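The Last Bun Before the Ferry

By Atif Rajput

Hallholm, quarter to five in the morning. Dark. One lit window on the harbor street and a line already, four coats and a dog.

The bakery has no sign. Had one, blew off in March, never went back up. Everybody calls it Veker's after the family that opened it in 1934, though the last Veker sold up long ago and moved to the mainland. Jarmo Rautiainen runs the ovens now. Came for a summer job on the boats, got seasick, asked for work on dry land.

"I could make two things," he says. "Rye bread and a mess."

He makes more than that these days. Cardamom knots. A flat potato loaf the fishing crews take out under their jackets. And the saffron bun, which used to be a winter thing and is now a every-day-of-the-year thing, after the ferry passengers started asking for it in June and wouldn't stop.

The ferry matters. It leaves at 5:40 and it doesn't wait. Miss it and you sit on the wall until noon. So breakfast on Hallholm is fast, eaten standing, and paid for with coins you had ready in your glove.

Shamim Baloch has taken that boat to work for years. She teaches math across the water. Bun in one hand, grading in the other. "I've handed back tests with butter on them," she says. "The kids think it's a code."

What's in the dough? Flour, milk, too much butter, a night in the cold room. Jarmo is relaxed about the recipe and fierce about the night. A dough rushed through in three hours tastes of yeast and nothing else, he says, and he'll send it to the pigs. There are pigs. Up the hill, very fat.

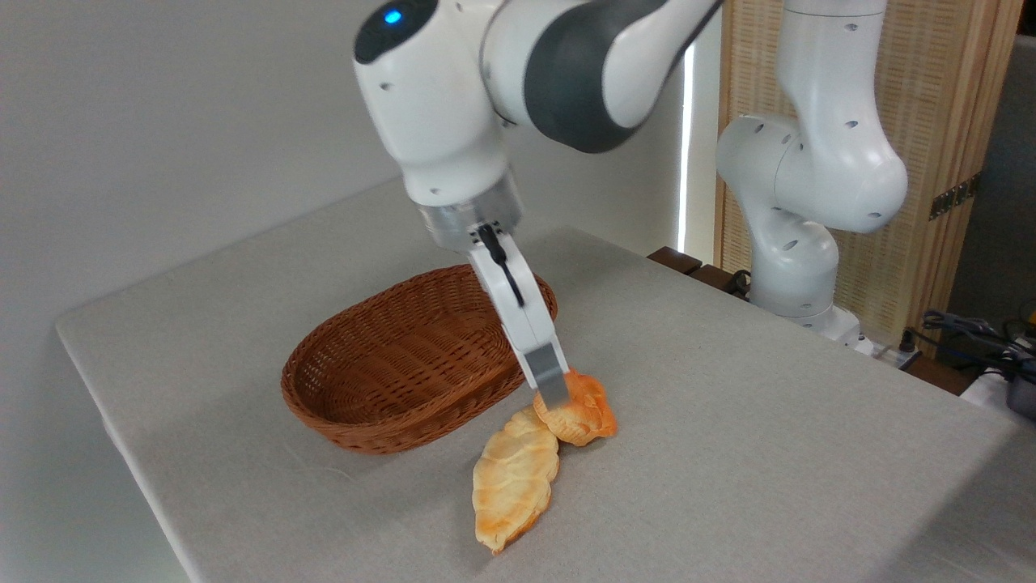 Two pastries on the tabletop.

Flour is the sore point. It used to come from a mill on the island, and the mill shut. Now it comes in sacks on the same ferry, 400 of them a year, and when the wind is wrong it doesnt come at all. Last winter there were two bad weeks. Hjalti Þrastardóttir, who keeps the grocery next door, gave up every bag on her shelves, cake mix included. The knots from that stretch are still discussed. Not fondly.

She wants the mill open again. So does half the street. The stones are sound, the roof isn't, and the quote for the roof made the whole room go quiet when it was read out at the school. They'll try again after Christmas.

Back inside, 5:25. Trays out, steam up the window, somebody's kid asleep on the flour sacks. Jarmo bags without looking up. He knows the orders by the coats.

Then the horn, and everyone goes at once. Door banging. The dog gets the end of a potato loaf and trots down after them to the pier.

Veker's, Harbor Street, Hallholm. Opens 4:45, closes when the shelves are bare. Cash only.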